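**Pre-run walkthrough, kitchen chores in simulation — Sunday, with my comments**

Filled in by Irina Văduva for the Prusomar chore trials. I've kept the checklist short this time, but as usual the comments have run away from me a little, so please bear with them (and Florin, please do read the one about the fridge before you change anything!).
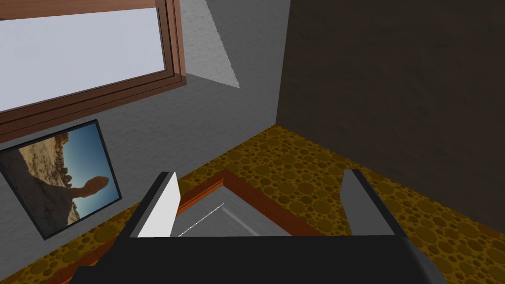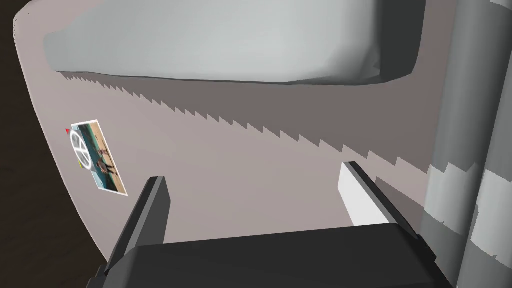 The fridge, from two moments of the run:

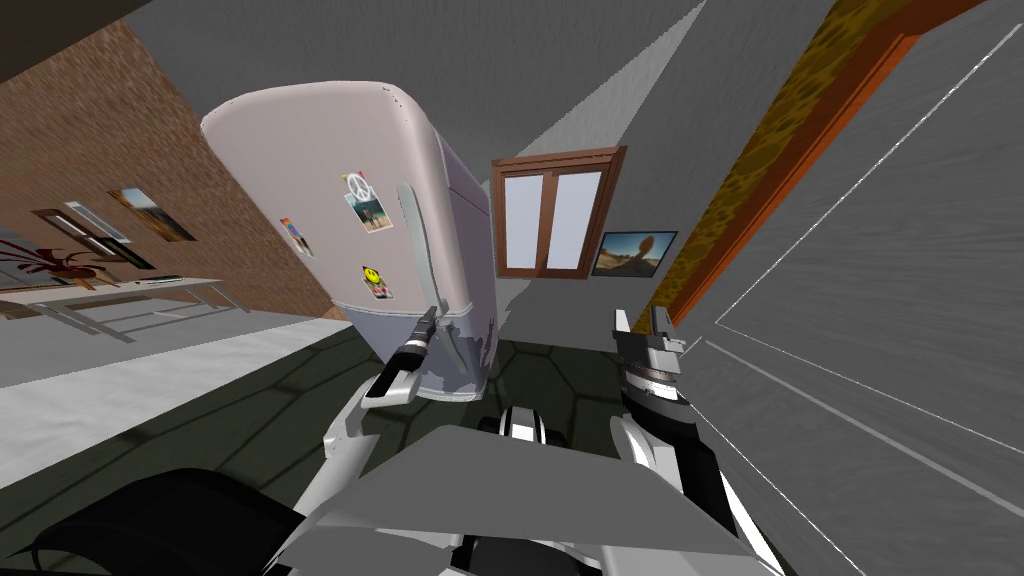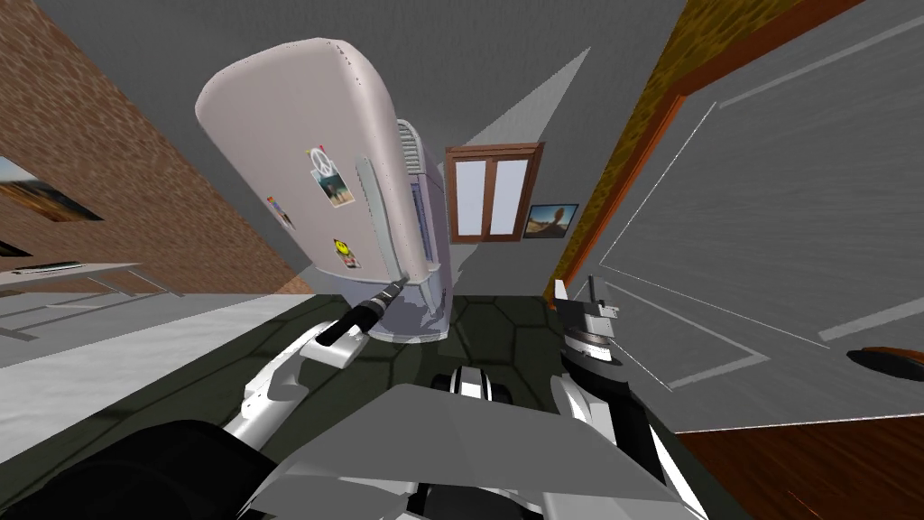
What we're trying to settle is whether a machine can be trusted with the small daily jobs yet — opening a fridge, picking up a tray, putting things back where somebody will find them. I go back and forth on it, and Liliana Mazza, who has raised three boys, says she'd happily take a robot that does half of it badly.

**Before the run**

- [x] Walking route to the fridge clear
- [x] Stop button tested, 2 presses, both caught
- [x] Force limit set on both arms
- [ ] Limits copied to the spare machine

*Comment:* The spare is still on the January settings. Domnica has promised to do it, and I'd like it done before anybody else borrows the machine.

**Fridge door**

- [x] Approach speed reduced near the handle
- [x] Free arm kept away from the door's swing
- [ ] Rule agreed for a door that won't budge

*Comment:* I want the robot to give up after 2 tries and ask for help. Florin would allow 6, which seems an awful lot of tugging to me — my own fridge at home would be halfway across the kitchen by then.

**Picking things up off the floor**

- [x] Fingers open fully before the arm goes down
- [x] Lift slowly and level
- [ ] Weight check on lifting

*Comment:* Trays are harder than they look for a pair of fingers, and a full one is another matter entirely. Empty trays only for now, please.

**Overall**

- [x] Fine to continue in simulation
- [ ] Fine to try in a real kitchen

*Comment:* We've logged around 2000 attempts and I'm fonder of the thing than I was, but I wouldn't leave it alone with my mother's dishes. Maricica Pană will go over the open boxes with me — if you disagree with any of them, write it underneath and sign it.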